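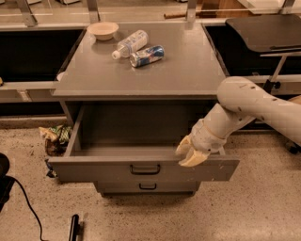 About Muvstead Back Issues

Hi, and thanks for clicking on the page that most people skip! Muvstead is a small shop that buys, sorts, repairs and sells old American magazines, mostly from the late 1930s to the middle of the 1970s. Movie fan magazines, true confession magazines, hot rod monthlies, hairdressing trade papers, the digest-size detective titles with the yellow spines, TV listings from cities that had three channels and a test pattern. If it was sold on a newsstand and somebody's mother wanted it out of the house, I probably have a box of it.

I started selling out of my apartment with a single longbox of confession magazines I'd bought at an estate sale because I liked the ads. (I still like the ads. I could read about reducing belts and mail-order accordions all day.) I scanned a few of the stories for friends, the friends asked where they could buy a copy, and before long I was renting a storage unit and eating dinner standing up. We've been in our current place, upstairs in the Ó Dálaigh Building, long enough that the floor has a path worn in it between the packing bench and the kettle.

What we do all day

Mostly we open boxes. A collection comes in, and the first job is finding out what's there, and the list that came with it is almost never right. People write "Photoplay, complete" and you get a run with holes in it, plus two church cookbooks and a manual for a sewing machine. I love this part. Every issue gets taken out, collated page by page and graded, and if there's a coupon clipped from page 61 we say so in the listing, including what was on the other side of it. I once bought a very nice 1952 issue from another dealer and found that the last column of the story had gone off to claim a free sample of face cream. I've been a pest about coupons ever since.

After that come the small repairs. We'll flatten a dog-ear, put back a loose centerfold, clean off surface grime and old price sticker gunk. We don't trim edges, touch up color or swap covers between copies, ever, and if we think somebody did it before the magazine got to us, that goes in the listing too. Rusty staples get left alone unless they're eating the paper. I know some collectors feel strongly about that in the other direction and I'm happy to argue with you by email!

Right now there are 2,487 magazines listed on the site, and each one has its own photos of its own front and back cover. No stock shots. If you see a coffee ring, it's the coffee ring you'll be getting.

The indexing project

This is the thing I'm proudest of, so bear with me. The big glossy titles have been indexed by libraries and fans for ages, but the cheap stuff mostly hasn't, and the cheap stuff is where a lot of writers, photographers and models got their first paychecks. They worked under house names, or no name at all. So every time a magazine passes through here we type up the contents page, the photo credits, the cover artist if there's a signature, and the names in the masthead. We keep all of it in a catalog program called Prodier, which was made for somebody else's line of work and has been bent into shape for ours. It crashes if you give it a title with a question mark, and confession magazines are nothing but question marks, so we type them as "QM" and fix them later. If you ever see a listing called "Was I Too Young To Know QM" - sorry, that one got away from us.

The index is free to search. You don't have to buy anything or make an account. We get a lot of mail from families who know that a grandmother or a great-uncle was in a magazine once, posing with a toaster or winning a beauty contest at a county fair, and who don't know which one. I can't promise anything, but send me what you've got (a year, a state, a hairstyle) and I'll take a look. Twilight of the pinup calendar, the beehive years, whatever it is. Those are my favorite emails and I answer them before the business ones, so if you're waiting on an invoice, that's why.

The Mondari collection

About a third of the questions we get are on this, so I'll put it here. A few years back we bought the leftover stock of Mondari, a distributor that supplied drugstore and bus station racks and went out of business with its warehouse still full. It came to us in 70 crates. Most of it was unsold copies with the top strip of the cover torn off for credit, which is how returns worked back then, and those aren't worth much to collectors. They're wonderful for reading, though! We sell them as reading copies in mixed bundles of 24, sorted by type and not by title, and teachers, set decorators and collage artists go through them like popcorn.

The good part of the stock, the copies that never left their bundles, gets listed slowly. Every October we put up a fresh batch all at once, and the mailing list hears first. I'm not trying to be mysterious about what's left. We just haven't opened it all yet.

Buying from you

Yes, we buy collections, and yes, even if the basement was damp. Please don't throw anything out before you write, and please please don't put tape on it. Send a few pictures of the spines and tell me how many feet of shelf you have. For anything over 40 magazines we'll pay the shipping, and if you're within a day's drive I'd rather just come and get them, mostly so I can see the room they lived in. I make one offer and it's good for a month. If I think you'd do better at auction I'll say so.

We don't buy comics, newspapers or National Geographic. I'm sorry about the National Geographics. Everyone has them, they're beautiful, and I have no room.

Visiting

We're not a walk-in store, but you can come by if you set it up ahead of time. Bring a want list if you keep one and leave your drink downstairs. The stairs are steep and there's no elevator, so if that's a problem let me know and I'll carry boxes down to the lobby table for you - I've done it plenty and it's no trouble. School groups and tattooers hunting for old flash and lettering are both welcome, and so are people who just want to smell the paper.

Orders go out twice a week, flat, between two sheets of stiff board, with a bag around the whole thing in case your mail carrier leaves it in the rain. If something shows up bent, send me a picture and we'll sort it out.

23 shares | 9 comments

Contact: use the form or reply to any mailing list email | © Muvstead Back Issues | Page updated Apr 1, 2026 | Back to top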